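Search this site
Type a word and press Go
Print this page | E-mail this page

Help notes: red jumper shed colour in the wash, machine stuck on rinse
Logged by Asabe Onuoha, Prastcombe
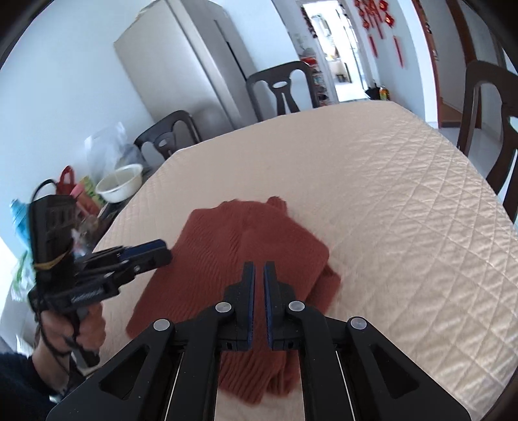 What went wrong

I put a mixed load in on the 40 programme, as I have done every week since we moved to Prastcombe, and went off to ring my sister. When I came back the machine was sitting on rinse with the drum full and the water a very cheerful pink. Two pillowcases and my good white blouse were in there too, so you can imagine my face! The display said E16, and the booklet only tells you to call the shop.

What I tried first

Turned it off at the wall, waited, turned it on again. Same code. I then ran the drain programme on its own, which hummed for a bit and gave up. After that I made a pot of tea and wrote to this page, and I'm very glad I did.

Reply from Nikola Petkov, Birnesberg repairs desk

Dear Asabe, what a nuisance for you. On that model E16 nearly always means the water can't get out, so please leave the heating alone and look at the little filter door at the bottom left. Put an old towel down and a shallow tray, open it slowly, and let the water come in its own time (you may have to empty the tray more than once). Have a feel inside for coins, hair grips and fluff. If the filter is clear, look behind the machine for a kink in the grey hose.

For the pink things, don't let them dry. Soak them in cool water with a colour run remover, following the packet, and keep the jumper well away from them.

Update

It was a hair grip and a wad of fluff the size of a walnut, wrapped round the filter. Drained at once, no more code. The pillowcases came up white after 2 soaks. The blouse is still faintly pink at the collar, and I have decided I like it. Jumpers get washed by themselves from now on, cool and by hand.

Ticket 586 closed, with thanks to Nikola for his patience.

Comments

Fiachra Ó Dubhghaill: Same code on ours in January. Hose was squashed flat against the wall, filter perfectly clean.

Misaki Hamada: Does the remover hurt coloured stitching? My pillowcases have a blue edge.

Nikola Petkov: It can do, Misaki. Try a corner first.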